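Robotic portioning of dry goods

Robotic portioning is the weighing out of loose dry foods, such as beans, rice or flour, by a general-purpose robot arm using ordinary kitchen tools. It is distinct from industrial dosing, in which a fixed hopper and valve meter a single product. As of the most recent Jidia survey, the task is considered partly solved.

Method

A scoop is held in a gripper and emptied over a bowl standing on a scale. Two-arm stations are common, though many portioning routines need only one arm to carry the scoop. The target weight is approached in steps, with smaller pours near the end. Beans and other large, round seeds are among the easier materials. Flour and brown sugar clump and are released unevenly.
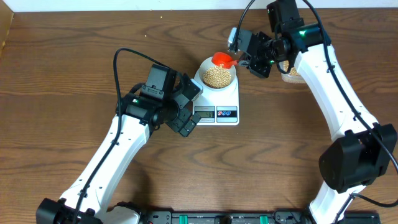

Performance

The Hisatau trials covered 3,622 attempts with legumes, of which 1,085 ended outside the permitted error of 6 grams. Overshoot was the most frequent fault, followed by spillage at the rim of the bowl. A later series at Prurumdale, limited to 209 attempts, added rice and reported similar faults.

Limitations

Speed remains well below that of a person. Most systems also depend on a known layout, and moving the scale or changing the scoop often requires new training. The Monti station, intended for small grocery stores, is restricted to shelf-stable goods and is restocked by hand. Cleaning of the scoop between products has not been automated in any of these projects.

See also: Bulk dispensing; Kitchen automation; Two-arm manipulation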